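June
By Seraina Plattner

Bench technician, ski and snowboard service -- Cisside workshop

Cisside is looking for a bench technician for the coming winter. The position is seasonal, 40 hours a week, and based at our Vilness shop. The work is edge and base preparation on rental and customer skis, plus binding mounting and release testing.

Duties

Stone grinding, side and base edge beveling to the sheet, P-tex repair, hot waxing and hand finishing. Bindings are mounted from the manufacturer's template and tested on the bench before the ticket is closed. Every pair gets a written record with bevel angles, DIN setting and technician initials. Evening turnaround on rental stock starts at 7 and runs until the racks are done.
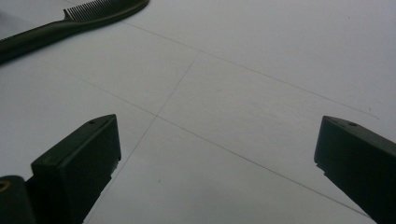

Dark comb on a pale work surface with thin guide lines.

Requirements

At least one full winter in a ski workshop, or a completed course in ski service. You should be able to set a side edge by hand with a file guide and read a mounting chart without help. Current binding certification is preferred; if yours has lapsed we will book the test before opening. Experience with snowboard bases is useful but not required. The job involves standing for long periods and lifting loaded ski bags.

Terms

Pay is 29 an hour, with overtime after 40 hours. The contract runs 27 weeks, including preseason setup and the spring storage intake. Staff receive a lift pass and use of the bench for their own equipment after closing -- wax at cost. Shared housing is available in the Magagula building on request.

To apply

Send a one-page work history and the name of one former supervisor to Seraina Plattner at the Cisside workshop. Shortlisted applicants will be asked to tune one ski and mount one binding. Bench trials are held on Friday mornings.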